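Segurança em casa · Listas de verificação
Fevereiro de 2019 – por Equipa Wamine

Lista de verificação da lavandaria doméstica, com comentários

Quem nos lê há mais tempo sabe que gostamos de voltar a estas listas no inverno, quando a roupa demora a secar e a máquina trabalha quase todos os dias. A que se segue nasceu das visitas que fizemos às casas do bairro Jatoi em dezembro e foi revista com calma, com os vossos comentários à mão (obrigada a todos os que escreveram, mesmo aos que só queriam discutir amaciadores!). Imprimam, risquem, deixem-na colada por dentro de um armário. 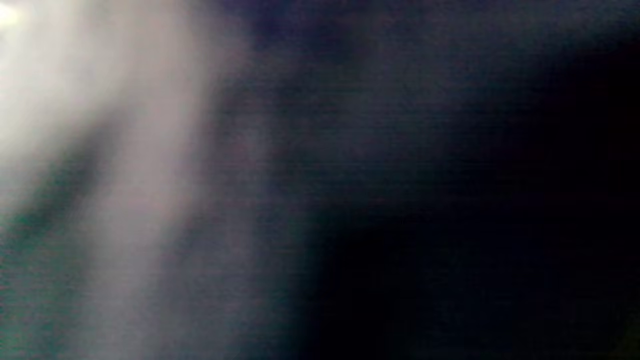
Tempo de leitura: 4 minutos

1. Tomada e ficha da máquina
[ ] A ficha entra até ao fim e não abana.
[ ] Não há manchas castanhas nem cheiro a plástico queimado.
[ ] A máquina está ligada diretamente à parede, sem extensão.
Comentário: nas casas mais antigas do Jatoi encontrámos muitas extensões, quase sempre porque a tomada ficava do lado errado da bancada. Compreendemos perfeitamente, mas peçam a um eletricista que mude a tomada de sítio. Entretanto, não ponham a máquina e o secador a trabalhar ao mesmo tempo.

2. Mangueiras e torneira de água
[ ] Mangueira de entrada sem bolhas, fendas ou ferrugem nas uniões.
[ ] Torneira de corte acessível e fácil de fechar.
[ ] Mangueira de esgoto bem presa, sem dobras.
Comentário: passem um lenço de papel seco à volta de cada união. É um truque velho e continua a ser o melhor, pois o papel denuncia logo uma gotinha que a mão não sente. Se a torneira estiver perra, não a forcem com um alicate. Mudar uma torneira custa bem menos do que secar o teto do vizinho de baixo. Nós trocamos as mangueiras de 5 em 5 anos, mesmo quando parecem boas.

3. Filtro do secador
[ ] Filtro limpo depois de cada utilização.
[ ] Conduta de saída desobstruída.
[ ] Nada guardado em cima ou atrás do aparelho.
Comentário: o cotão arde com uma facilidade que assusta. Quem seca muitas calças e camisas escuras conhece bem aquele feltro azulado que se junta na rede, e é tentador deixá-lo para a próxima – não deixem. No prédio Tratier, onde a lavandaria é partilhada, puseram um cestinho para o cotão mesmo ao lado do secador e a coisa resolveu-se quase sozinha.

4. Triagem da roupa
[ ] Bolsos vazios: isqueiros, moedas, pilhas, lenços.
[ ] Panos com óleo ou solvente postos de parte, fora do secador.
[ ] Etiquetas lidas, sobretudo nas peças novas.
Comentário: virem os bolsos do avesso e apalpem também as costuras e as bainhas, onde às vezes se esconde um alfinete ou um clipe. As peças escuras merecem um olhar junto à janela. Com pouca luz uma nódoa de gordura passa despercebida, e já vimos panos de cozinha engordurados seguirem para o secador com o resto da roupa.
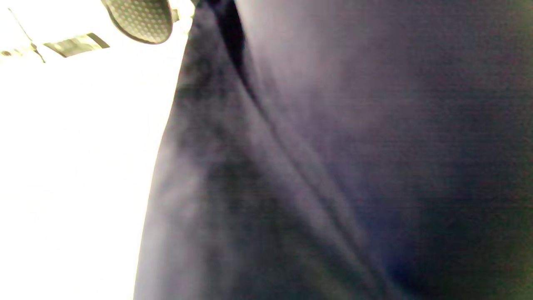 5. Ferro e tábua de engomar
[ ] Cabo sem cortes nem zonas torcidas junto ao punho.
[ ] Tábua estável, com a trava a prender como deve ser.
[ ] Ferro desligado da tomada antes de encher o depósito.
Comentário: guardem o ferro só depois de frio, de pé, com o cabo enrolado folgado. Cerca de 10 minutos costumam chegar, mas confirmem sempre no manual do vosso.

6. Detergentes e lixívia
[ ] Frascos fechados, na embalagem de origem, fora do alcance das crianças.
[ ] Lixívia longe de produtos com amoníaco ou ácidos.
[ ] Janela aberta ou extrator ligado durante o uso.
Comentário: uma leitora da rua Rumosis perguntou se podia passar a lixívia para garrafas de água de litro e meio, para caber na prateleira. Pedimos-lhe muito que não o faça, por mais jeito que dê. Se a prateleira é baixa, comprem embalagens pequenas.

Guardem a folha com a data da última verificação escrita a lápis no canto. A próxima lista será a da despensa, e já temos uma página inteira de apontamentos sobre botijas de gás.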